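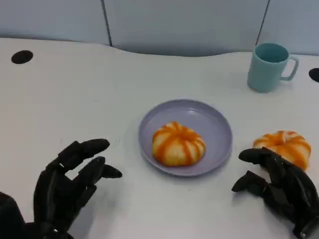 Krawczyk Research Group on Food Habits, Karthorpe College
Correspondence: Department of Consumer Studies, Karthorpe

Figure 1. Two pumpkin-shaped buns with orange stripes, one on a plate and one on the table.

3. Seasonal shape and the choice of baked goods

3.1 Setting and method

Shaped breads are sold in many towns for only a few weeks of the year, and little has been written on how buyers weigh shape against price. The present section reports on a survey carried out in October at bakeries in Fatedden and Turovton. A total of 217 customers filled out a short paper form after paying. The form asked what they had bought, for whom, and whether they had planned the purchase before entering the shop. Customers under the age of 16 were not approached.

Seasonal items were defined as those whose outer form refers to a holiday or a harvest crop (Figure 1). Items that differed from the everyday range only in filling or spice were left out of this group, although several bakers objected to the rule.

3.2 Results

Of the customers surveyed, 69 had bought at least one seasonal item. Within this group, 50 stated that they had not planned to do so. Purchases for children were common in both towns, but buyers in Turovton more often named coworkers or neighbors as the people who would eat the bread.

Price was seldom given as a reason for passing over a seasonal item. Customers who bought only everyday bread wrote instead that shaped buns seemed too sweet for a meal — a view most frequent among older respondents — or that they did not keep well overnight.

The answers on taste should be read with care. The form did not separate sweet from savory dough, and 2 of the bakeries changed their recipes during the survey period. Section 4 returns to this point with the sales records from Fatedden.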